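Waltonent Shared Workshop
Minutes of the Members' Meeting, Mar 25, 2024

The minutes of the previous meeting were approved without changes.

Item 1. Work surfaces. Members agreed that benches are to be cleared at the end of each session. Loose parts go back to the Zutia cabinet. 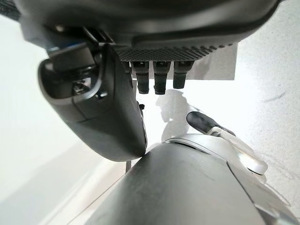 Who keeps the key to the cabinet?
The front desk keeps it, and members sign it out.

Item 2. Storage. The purchase of 8 shelf units from Jarman was approved at a total cost of $400. Delivery is expected in September.

Item 3. Labels. Bins 2 and 42 are to be relabeled.

The meeting was adjourned.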